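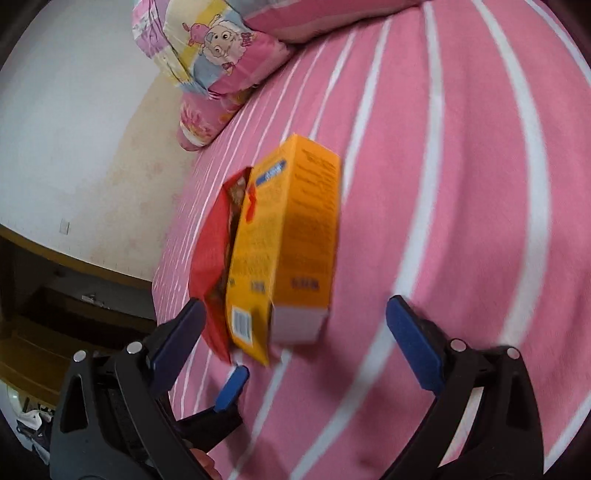
Jaws opened wide: an orange cardboard box and an opened red packet on striped bedding, with the blue pads to either side.

Keeping the Jaws Honest

How one hand-held gripper is set up, checked and put right at Drevine

Margit Fagerlund keeps the grippers at Drevine, and most of her working day goes on parts that cost less than a cup of coffee. The pads come first. Each black jaw carries blue rubberised pads where it meets the object, and the pads decide whether a recording made with the tool is any use to the arm that later has to copy it.

Drevine's workshop is in Pellusgate, above a tile importer. The tools go out to people's homes, where they are used on whatever is there, and come back for service after every 10 hours of use. The bench has a vice, a lamp, a set of feeler gauges and a ledger. The ledger is paper. Fagerlund tried a spreadsheet in January and went back.

A service starts with cleaning. The pads are wiped with a lint-free cloth and a little isopropyl alcohol, then left for 10 minutes. Household dust is the usual problem; crumbs and fabric fluff come next. Fluff is the worse of the two. It lies flat on the rubber and lowers the grip evenly, so the operator squeezes harder without noticing. The squeeze is logged as jaw travel, and the arm at the far end learns to crush things.

Next comes the pad edge. Fagerlund runs a thumbnail along the join between rubber and jaw. A lifted edge is trimmed and glued if the lift is under 2 millimetres. Anything longer and the pad is replaced, always together with the one opposite. A new pad facing a worn one pulls a box round as the jaws close — a few degrees at most, but enough to spoil a placement at the end of the move.

Cartons show this up sooner than anything else. A packet of biscuits or cereal has flat faces, sharp corners and very little stiffness, and on a mattress it seldom lies level. The jaws have to approach at the angle of the box, and both sides have to touch at nearly the same moment. If one pad arrives early, it pushes the box across the bedding before the other can hold it. An opened inner bag is harder still, as it gives way under load and has no fixed width.

For that reason the closing test is done on soft ground. A folded blanket is laid over the bench, an empty carton is put on it at a slant, and the jaws are closed slowly 9 times. The carton may shift on the blanket by no more than 4 millimetres in any one closing. On a hard bench nearly every tool passes, says Fagerlund, who regards the hard bench test in the old Kuusisto manual as a waste of an afternoon.

The rivets are looked at in turn. They seldom fail outright. What happens is that the hole in the plastic wears slightly oval, and the jaw picks up side play. She holds the tool by its base, presses the tip sideways with one finger and reads the movement on a dial gauge. A worn arm is not bushed or packed. It is scrapped and a new one fitted from the stock shelf, where the left and right arms are kept in separate drawers after an unfortunate week in which they were not.

Camera checks come last. The lens looks along the jaws from the grip end, so both tips must be in view when the jaws are fully open, and so must the gap between them. Fagerlund photographs a printed grid and compares it with the print made when the tool was new. If the bracket has crept, she slackens it, lines up the grid and tightens it again. The dark corners of the lens are left alone. They are the same in every recording and the software expects them.

A sound tool takes her 40 minutes from cloth to ledger. One with a cracked arm takes most of a morning, chiefly because the camera has to be set up again from nothing. Drevine's second workshop, in Drestbridge, sends its cracked ones to her by van, wrapped in towels, and she sends the towels back.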